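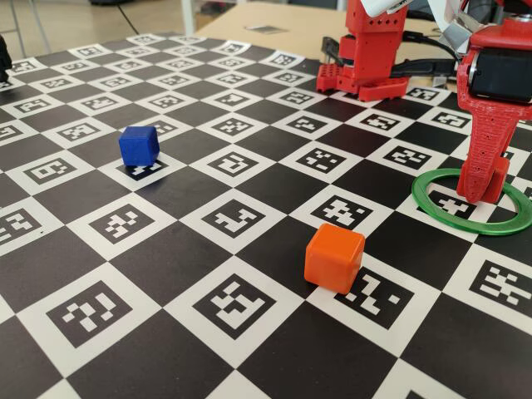
Blue and orange cubes on the checkerboard mat

Forum: Lenses and Close-up
Thread: Depth of field at f/8 vs f/16, small objects

dundow_k
Posted 10/22/21
I need two small objects at different distances both acceptably sharp. The lens is a Vutari macro. f/8 loses the far one. f/16 holds both, but fine detail looks softer at 100%. Is that diffraction or a bad copy?

Chie Uchida
Diffraction. On a small sensor it shows well before f/16. Try f/11 and focus a third of the way in.

llanos301
The one-third rule is wrong at close range. Depth of field is split nearly evenly in front and behind once you get near macro distances. Focus midway.

Chie Uchida
Fair for true macro. He hasn't given a magnification, so I went with the general case.

dundow_k
Well under 1:2. Serial starts with 2695 if that matters – I read that early units had a decentered element.

llanos301
Serial tells you nothing. Shoot a flat target square on and compare the corners.

clena
Or stack 2 exposures at f/8 and skip the argument. Focus breathing is minor on that lens.

llanos301
Minor, but it will show on any straight edge near the border. I'd still use f/11.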